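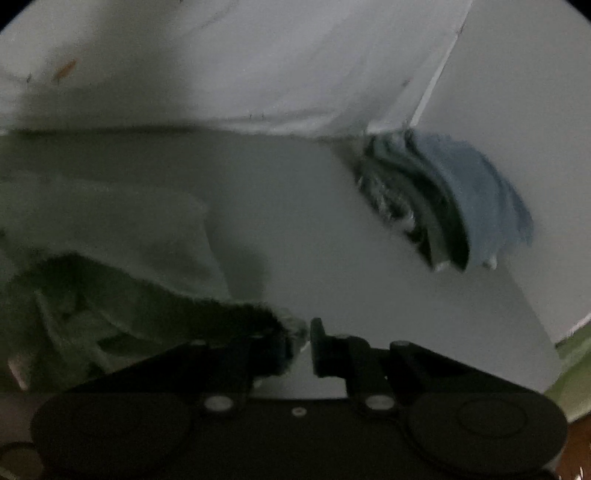 The case for printing the fabric weight

A cotton T-shirt label is required to state what the shirt is made of, where it was made, and who takes responsibility for it. It says nothing of how much cotton there is. I think that omission does more to confuse buyers than any other gap on the label, and it would be cheap to close.

Fabric weight is expressed in grams per square meter, or in ounces per square yard by mills that supply the American market. It is measured by cutting a disc of known area from conditioned cloth and weighing it. The equipment fits on a desk. Every mill I have dealt with records the number for every lot, and every garment maker orders by it. The figure exists at each stage of the chain and then disappears at the store.

What the buyer gets in its place is a set of adjectives. "Heavyweight" has no fixed meaning. Last year I cut up 14 shirts sold under that word and weighed them on a calibrated balance. The lightest was thinner than two plain shirts from the same stores that made no claim at all. A word that can be applied to anything carries no information, and the price does not help either. In my small group, price and weight were close to unrelated.

The usual objection is that weight is a poor measure of quality. I agree with part of this. A heavy jersey knitted from short, loosely spun fiber will pill and twist sooner than a lighter one made from good combed yarn. Weight also says nothing about seam construction or dye fastness. But the fiber content line is a poor measure of quality too, and no one proposes to remove it. A label is a list of facts from which a buyer can reason. Two shirts of the same fiber and the same weight can be compared on price. Two shirts of the same fiber and unknown weight cannot.

Nafula Makokha, who ran the test room at Foltitz for many years, put a stronger objection to me. Weight changes with finishing and with laundering. A knit that relaxes in the wash gets shorter, and the same mass of yarn then sits in a smaller area, so the number goes up. Which number goes on the label? Her preference is the weight after three wash and dry cycles, since that is the cloth the owner will live with. Mine is the weight as sold, with a permitted tolerance of five percent either way. The as-sold figure is the one already in the mill records, and a rule that asks for a new test will be resisted for a decade. I would accept hers if it were offered.

A third objection is cost. One more line on a printed care label costs nothing measurable when the label is being printed anyway. Small makers who buy cloth in short lengths would need the number from their supplier, and some wholesalers do not pass it on. That is a fair complaint, though it is a complaint about wholesalers. Wosier has put the weight on the end of every bolt for as long as I have bought from them, and their prices are no higher than those of Sasel, who will tell you only if you telephone.

There is also the matter of care. Drying time depends heavily on how much water the cloth holds, and that follows from its weight. So does the sensible size of a load. Washing machines are rated in pounds of dry laundry, and the owner is left to guess what a pound of shirts looks like. With a weight on the label and the garment size known, the guess gets much better. I mention this as a side benefit and would not build a rule on it.

Kiprono Kimaro has argued that the whole thing should be left to brands, and that those with good numbers will publish them. Some have. Onuoha lists the weight of each shirt on its web page, to the gram, and has done so for several seasons. The brands that would look bad have no reason to follow, and a buyer standing in a store cannot tell silence from modesty. Fiber content was voluntary once as well.

My proposal is one line, placed under the fiber content, in grams per square meter, with ounces per square yard in brackets for anyone who prefers them. Linings and trims would be exempt. Sweaters could wait until there is an agreed method for coarse knits - the present disc cutters handle them badly.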